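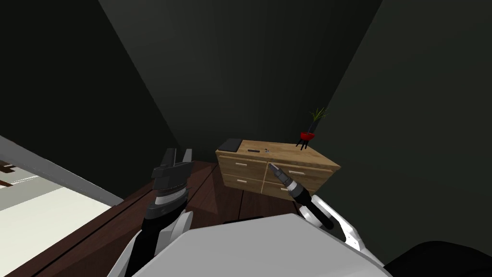 Vol. 9, No. 2, p. 41

Reading time: 4 minutes

The Dresser

By the time Homa Akbari joined the project, the dresser had been opened 594 times and had never held a sock.

"It's four drawers," Botond Fodor told her on her first Monday. "Two and two. The robot gets an instruction, it opens the drawer, we write down whether it did. Then we change something and go again."

"Change what?"

"The light. The floor. Where the plant is."

She looked at the plant on her monitor. It had a red pot and a black stand with three legs, and somebody had gone to real trouble over the leaves. Her own apartment had a mattress and a lamp. The room in the simulator had a wood floor and something black on the dresser that might have been a book, and she caught herself wondering who was reading it.

The method was called Saludo and it belonged to Isabelle Sandhu, who had thought of it in the shower and resented being asked about it anywhere else. The idea was that before pulling on a drawer, the robot should imagine pulling on it, score how that went, and then either proceed or imagine something better. Isabelle's draft said this raised success on the upper drawers by 50 percent. It said less about the lower ones.

"Lower right," said Homa, at the end of her second week.

"Yes," said Botond.

"It doesn't open it."

"It considers opening it."

She played the run back. The arms came forward, one gripper hanging open off the left end of the dresser like a man about to make a point, the other one low, across the front of the drawer in question. They stayed there. In the log, Saludo was imagining. It imagined a pull and scored it poorly. It imagined a different pull. It did this 400 times, which was the limit, and then the episode ended and the room reset, with every drawer shut.

"Maybe it can't see the handle," Homa said. "Its own hand is in front of part of the drawer."

Botond rolled his chair over. He had a doctorate and a bad knee, and both slowed him down. He looked for a long while.

"We spent the summer on the friction model," he said.

"Was there something wrong with the friction model?"

"No. It's beautiful."

They took it to Isabelle, who was eating crackers over the keyboard. She watched the run twice and said that a robot which declined to act on poor information was showing calibrated uncertainty, and that this could be its own section. Homa said they could also have it move the arm. Isabelle said that would be a different paper.

It was a different paper. It took until September and one added line, in which the robot, before imagining anything, lifted its hand and had a look. The lower right drawer opened on the next run. Botond stood up for it, knee and all.

The drawer was empty, of course. Nobody had modeled an inside beyond the bottom and the sides. Homa found she was a little disappointed anyway, and that evening, after the others had left, she stayed on and put a sock in it.

Last updated: September

Comments

Obadia Obura: "It considers opening it" describes my thesis student. I've sent him this.

Octavian Bălan: Enjoyed it, but a limit of 400 rollouts per episode is absurd. Any reviewer would ask about compute.

Obadia Obura: Octavian, you are the reviewer.

plantmom_tess: what color was the sock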